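Opinion > Borders & Neighbors

The Bridge at Zerkotdale Has Two Flags and No Bench

2020-04-04
By Ottavio Valentini

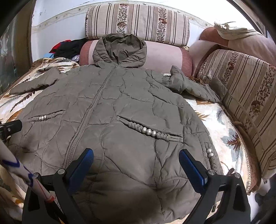

I grew up 800 yards from a foreign country and was fourteen before it occurred to me that it was one. My grandmother bought her eggs there. The eggs were no better than ours, but the woman who sold them owed her a favor from before the treaty, and she meant to collect it a dozen at a time.

The treaty is the thing they teach in school. Two delegations sat down with a map and a river, and agreed that the river would do. Neither delegation had asked the river, which moved in the next big flood and left the Marchetti orchard on the wrong side. For 20 years old Marchetti paid tax on his plums to one government and on his plum trees to the other. He wrote letters to both capitals. Both replied, very politely, that he should write to the other one.

I bring this up because the Zerkotdale bridge is back in the news, and the news has got it wrong in the usual way. The story now goes that the bridge is a wound, or else a gate, depending on which channel your uncle watches. Our side wants a taller flagpole. Their side already has a taller flagpole, and has let it be known that there is room in the budget for a taller one still. At last count ours stood at 80 feet and theirs at 132, and I am told by a man in the ministry that the difference is being studied.

I would like to see something else studied. How long does it take to get a crate of onions across? When I was a boy it took as long as it takes to push a handcart and say good morning twice. Today there is a form, and a second form confirming the first, and a booth where a young man with a stamp looks at your onions as though they might have opinions. He is a nice young man. His mother is from over there, like half the mothers in town.

People who live far from a border tend to love it very much. They come up by bus on holidays, wave something, shout something across the water, eat a sandwich and go home. The people being shouted at are mostly cousins of the people who sold them the sandwich. I don't blame the visitors, who have been told they are looking at the edge of something. From Honditz, where I live now, it looks like that to me too, if I squint and skip lunch.

Our politicians will say that a softer border is for dreamers, and that history has taught us to be careful. Which history, I wonder. The one I know has a ferry in it, run out of Wavier by a family who took coins from both sides and gave change in whichever they had less use for. It has mixed weddings, and a good many funerals where the priest had to be lent. It has bad years as well, and some houses that were never given back, and I am not going to pretend those away with a story about eggs. But the bad years were made in the capitals and delivered to us, usually late and with a slogan attached.

So here is my modest proposal for the bridge. Leave the flagpoles where they are — they frighten the pigeons, and someone has to. Let anyone who lives in the valley cross on a local pass, all day, with as many onions as they can carry. And put a bench in the middle, facing downstream, half on each side of the painted line. The two ministries can argue over who pays for the paint.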